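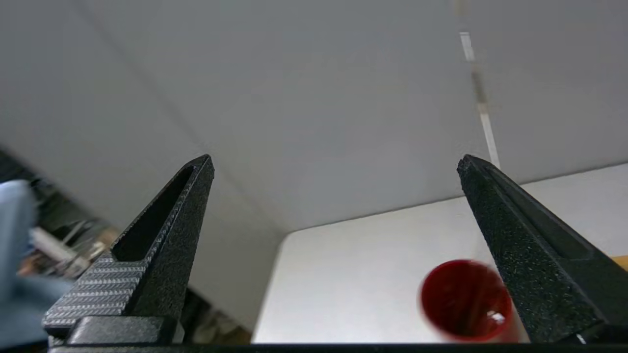
Stostness Bench Gripper Kit, two-finger version
Reviewed after one term of use in a teaching lab

We bought the Stostness kit for the science prep room at Leltcombe in May. It cost £715 with the wrist camera and the longer power lead. The arm was already ours, so this review covers only the gripper, the camera and the software that comes with them. The job I had in mind was dull: moving cups, picking up test tubes, putting them back in a rack, over and over, so that our second-year students could see a handling task built up from nothing.

In the box you get the base bar, two fingers, the camera on its bracket, a bag of bolts and a printed guide. The guide is 32 pages and most of it is safety notes. Fitting took me a morning. The bolts are a sensible size and the holes lined up, which I can't say for the last gripper we had. The only awkward part was the cable, which leaves the camera on the side where the arm wants to bend. I taped it back along the wrist and it has stayed there.

The fingers are the best thing about it. They are black, tapered and quite narrow at the tip, so you can get them down between things standing close together. The inner faces are textured and hold smooth glass without much force. Closing pressure is set in the software on a plain sliding scale. The default is too high for glass in my opinion, and the guide ought to say so on the first page. Set it low, try it on something you don't mind losing, and work up.
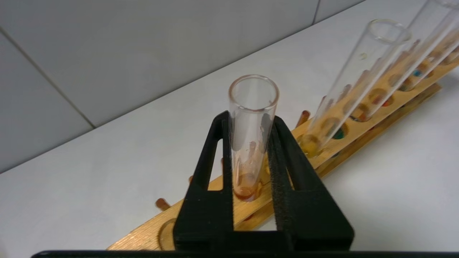
Saadet Dağdelen wrote to me after I posted my first notes and disagreed about the pressure. She runs hers at the default with thick-walled tubes and has had no breakages, and she thinks a lower setting lets the tube turn in the grip when the arm speeds up. She may well be right about thick glass. Ours are the cheap thin sort, and I slow the arm down instead.

The camera is fixed to the wrist and looks along the fingers, so the tips are always in view. That is useful for the last part of an approach, where a camera on a stand tends to have the arm in its way. It is less useful for anything moving fast. Quick wrist movements blur badly, and the exposure takes a moment to settle if you swing from a dark bench to a white one. There is a setting for this, two menus down, and it helps a bit.

Teaching a movement is done by hand. You move the arm where you want it, press a key to store the point, and carry on. A simple pick from a rack needs a point above, a point at the tube and a point to lift away to. The software then plays them back at whatever speed you choose. I ran a set of 51 tube picks with the rack clamped and 2 of them missed, both at the same hole. When I looked again I had stored that point slightly off to one side, so I put those down to me.

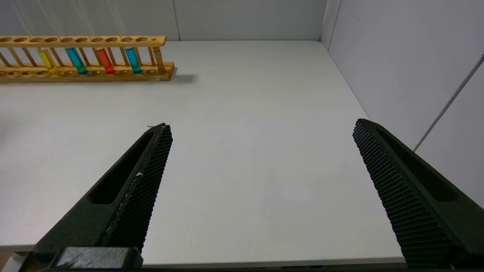
Plan your bench before you start storing points. The software has no idea what else is on the table and will take the straight line between two points if you let it. I keep the rack well to the back and leave the middle clear, so the arm has room to come down with its fingers wide open. Coloured water is worth the trouble too. With yellow, red-orange and blue tubes in the one rack, you can tell from the wrist view which is which without labels, and so can the students when they go back over a recording. Plain water is much harder to make out on that camera.

Recording is simple enough. You get one file per run with the video and the joint positions kept together. The files are large, and the software saves them to the main drive unless you tell it otherwise every single time. I have asked for that to be changed. Support is handled by Ateş, the UK supplier, and they answered both my emails by the next morning.

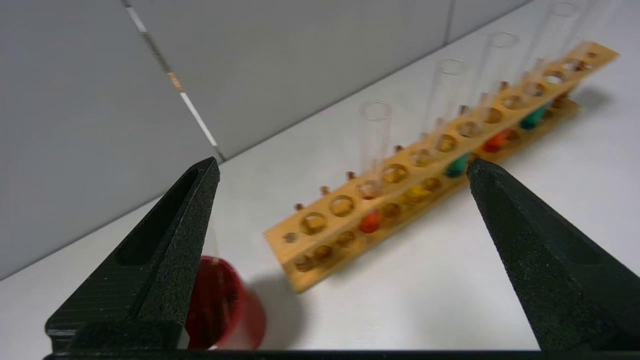

They also told me that the drive setting is going to be remembered in the next update, though they wouldn't give a month for it. Until then I have a note stuck to the monitor.

Spares are fair. Finger pads can be bought on their own, and the fingers come as a pair. I haven't needed either yet. A second set of fingers with a curved inner face is sold for cups and beakers, but the straight ones have coped with our plastic cups if you take them near the middle and don't squeeze.

I also looked at the Geltham gripper, which is cheaper and opens wider. The fingers were too thick for a tube rack, and the camera is extra. If you only want to move boxes and blocks, I would buy that one and keep the difference.

Good: narrow fingers, good grip on glass, easy fitting, quick support.
Bad: default pressure, cable position, blur on fast moves, file saving.

I would buy it again for this sort of work. Get the longer power lead - the standard one won't reach past the first joint on most arms.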